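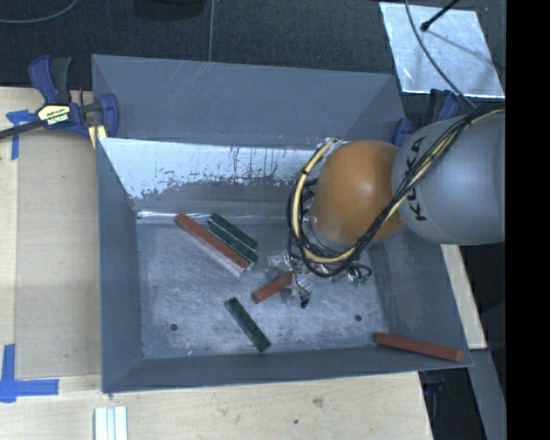
Looking after the bin picking cell: cables, clamps and the monthly reset

I've been running the bin cell at our place in Edmont long enough to have made most of the mistakes you can make with it, and Ritu Chauhan, who inherits it from me this spring, asked me to write down what I do. So this is the long version. If you've got a KUKA arm reaching into a metal bin full of blocks, a lot of it should carry over. If you've got something else, take the parts about cables and skip the rest.

Ours does one job. The arm goes into the bin, finds a block, picks it up, and drops it back in or moves it to the tray, over and over. We call the whole setup Bhatt, for reasons that go back to before my time, and that's the name on the backup folders, so don't go looking for one called "bin cell."

What you'll want before you start

A set of hex keys, long arm, ball end. Side cutters, the flush kind. A bag of black cable ties and a few of the hook-and-loop straps. Blue painter's tape. A soft pencil. A rag and some isopropyl. A flashlight, because the underside of the gripper is always in shadow no matter what you do with the overhead lights. And the logbook, please! I've gone back so many times to find out when a hose was last changed and found a blank page with a coffee ring on it.

Making it safe

Finish or cancel the running program. Put the controller in manual reduced speed, T1, and jog the arm to the service position, with the gripper up and over the bin at chest height. Don't leave it down in the bin and try to work around it, you'll end up with your head under the arm and your elbow on a block.

Once it's parked, switch off at the main switch on the controller, lock it, and keep the key in your pocket. Then close the air valve and bleed the line. The fingers on our gripper can move when the pressure drops, so keep your own fingers out of there while you do it. Wait until the gauge reads zero. I once trusted the hiss to tell me it was finished, and got a good pinch for it.

You'll need power back on later for the position checks. When that time comes, everybody's hands come out first, and whoever holds the pendant is the person who took the lock off.

The cable bundle

Most of my trouble has come from here, so it gets the most words.

The black cables and the pale yellow hose come down the arm together, pass under the orange housing and loop up around the other side to the metal fitting. That loop looks like slack somebody forgot to tidy up. Please don't tidy it up! The wrist needs it when it turns. I shortened it in my first month - it looked gorgeous, very neat, and then the wrist rotated to get at a block in the corner and pulled a connector half out of its socket. We lost an afternoon figuring out why the gripper worked in some poses and quit in others.

Start at the top of the arm and run your hand along the bundle, all the way down. You're feeling for flat spots, stiff spots, and anything sticky. Then look at the ties. They should hold the bundle snugly enough that it moves as one thing, but you should still be able to twist a tie with two fingers. If you can't, cut it and put on a new one. An overtight tie will chew through a jacket faster than rubbing will.

When you cut a tie, cut on the side away from the hose. Hold the bundle with your other hand so it doesn't spring open, and do one tie at a time. If you take them all off at once you'll never get the loop back to the same shape (ask me how I know). Before I cut anything I put a small pencil mark on the arm where each tie sits, and the new one goes on the mark. Trim the tails flush. A tail left long has a sharp end, and it'll find either the hose or your wrist.

Now look at the hose where it enters the fitting. Tug it gently. If it slides at all, push the release collar in, pull the hose out, cut a clean square end and seat it again until it stops. Don't use the side cutters for this, they squash the end into an oval. There's a proper hose cutter in the top drawer.

Last, the thin wires at the gripper. We've had one work loose and hang down with its tip just over the bin floor, and a wire in that position will sooner or later catch under a block. If you find one hanging, trace it back by hand to whatever it belongs to before you do anything else. If it's a live signal, route it up into the bundle with a hook-and-loop strap and leave a small curve of slack. If you trace it and it goes to something we don't use anymore, cap it, label it, strap it up out of the way, and write it in the log. Don't just snip it.

The gripper

Wipe it down with the rag, barely damp. Paint from the blocks builds up on the contact faces, and after a while the grip gets slippery in a way that looks exactly like a vision problem. I spent most of a February week retuning detection before I thought to clean the fingers. That was a humbling Friday.

Check every screw you can reach with the hex key. You're only checking, so a light pressure is enough, and if one turns then take it out, put a drop of medium threadlocker on it and run it back in to the torque on the sheet inside the cabinet door. Wiggle each finger. A tiny bit of play is normal on ours, but if you can hear it click, write it down and tell somebody.

The bin and its clamps

The bin isn't bolted down. It's held with bar clamps, blue and black Irwin ones, and they've done the job perfectly well. The only thing is that clamps relax. Vibration works on them, people lean on them, and now and then somebody borrows one "just for a minute."

Take each clamp and give the handle a squeeze. If it takes up any travel, it was loose. Before tightening, check that the bin hasn't moved. Once you've tightened a clamp, push on the bin from the opposite side with the flat of your hand. Nothing should shift. If it does, back off, reseat the jaw and try again. More squeezing on a badly seated jaw only walks the bin sideways.

We've also got blue tape on the panel next to the bin, as corner marks. Tape is a great quick reference and a terrible precise one. It tells you whether something has been knocked out of place by a finger's width. It will not tell you that the bin is 2 mm off, and 2 mm is enough to make the arm touch a wall when it's reaching for a block lying right up against it. When the tape gets furry at the edges, mark the corners in pencil first, then peel, wipe and lay fresh tape to the pencil lines.

While you're there, take the blocks out and clean the floor of the bin. Scratches and scuffs are fine, ours has plenty. What you're after is grit and flakes of paint, which make blocks sit at odd angles. Look along the walls as well. A new bright scrape means the gripper has touched the side, and you want to know which program did that before it does it harder.

Checking the position

Lock off, air on, hands clear, T1. Load the program called corner_check. It brings the tool over each corner of the bin in turn and stops above the floor. Keep your thumb light on the enabling switch and be ready to let go.

At each stop, slide the feeler gauge under the tool. If all the corners match the numbers on the sheet, you're done. If they're all off by the same amount, the tool is the likely culprit, so check whether a finger was changed or a mount came loose. If the corners disagree with each other, the bin has moved or tilted, and you should look underneath for a stray block or a bit of debris before you touch any numbers. I can't say this strongly enough. Don't fix a mechanical problem by editing the frame! You'll get it working today and be chasing it for the rest of the month.

If the bin really does need to be taught again, save a backup first, then use the three-point base method with the pointed tool. Origin first, then a point along the long wall, then one on the floor toward the far side. Take your time over the origin.

Putting it back to work

Put the blocks back, and mix them up properly. Two laid side by side with only a sliver between them are a much better test than a nice spread, and so is one jammed into a corner against the wall. If you only test with easy layouts, the first night run will find the hard ones for you.

Run ten picks in T1 and watch the cable loop the whole time. Ignore the blocks for now. You want to see the loop open and close without snagging on the housing or dragging across the rim of the bin. Then ten more, and this time watch the gripper. If both look good, close the gate, go to automatic at low override and bring the speed up in steps.

How often

I do the hand-along-the-bundle check and the clamp squeeze every morning before the first run. The full routine gets done monthly, or every 1000 picks if we're in a heavy stretch. The last full one was Tue 1 March, and the only things it needed were new ties on the loop and a fresh strip of tape.

The spare hose and connectors come from Fitley, and the finger pads from Voninmont. Order the pads early, they take forever. Part numbers are in the back of the logbook, written in my handwriting, so Ritu, if you can't tell a 1 from a 7, come and find me.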